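Pouring lessons, week two

Friday again, and my shoulders are telling me so. I spent most of the day driving two robot arms through the same small job – pick up a cup of dark grainy stuff in one gripper, pick up a second cup in the other, pour, put both back down. You'd think a person who has poured cereal every morning of his life would find this easy. Ha.

Dušan Šindelář, who shares the rig with me, wants 200 good runs before we train anything. We had 24 by lunch. He does the mornings, I do the afternoons, and we argue over what "good" means in between. The setup we call Folden (Dušan names everything, don't ask) lets me hold a pair of small handles and the arms copy my hands. Getting both cups gripped before I start the pour is the bit I like best.
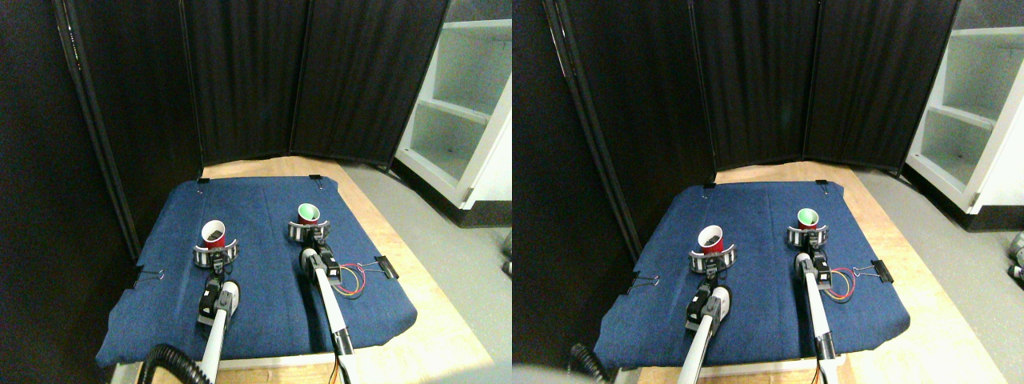 Going slow is harder than going fast

My first runs in July were way too quick. I'd grab, swing and tip in one go, like I was late for a bus, and the arms lagged behind my hands and then rushed to catch up. So now I count in my head. Lift, wait, bring the cups together, wait, tilt. It feels silly, but the recordings are so much smoother!

The other thing I had to unlearn was fixing my grip halfway through. With my own fingers I do that all the time without noticing. With a gripper, every little fidget goes into the recording.

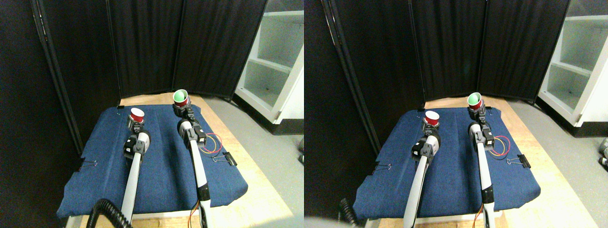 I also stopped looking at my own hands. For the first few days I kept glancing down at the handles, and each time I did, the cups drifted. Now I keep my eyes on the cups the whole way through and let my hands sort themselves out – a bit like typing, I guess.

A reader named Hakim Lubis wrote in after my last post with a good one, so I'm putting it here for everybody.

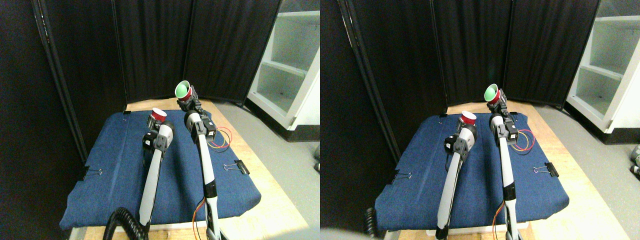 Why not just program the pour instead of doing it by hand over and over?

We tried! A scripted pour works fine as long as the cups start in exactly the same spots. Move one by the width of a thumb and the script has no clue. When I do it by hand I adjust without thinking, and those adjustments are what we want the arms to pick up.

Between runs I let go of everything, back both grippers off and shift the cups a little. Dušan thinks I don't shift them enough. He may be right, I do have my favorite spots.

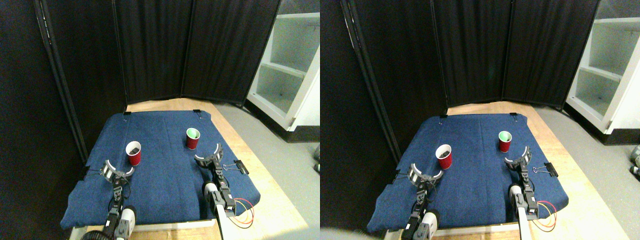 Next week

More pouring, then a first training round on whatever we have. Dušan is already muttering about 600 runs. I'm bringing a better chair.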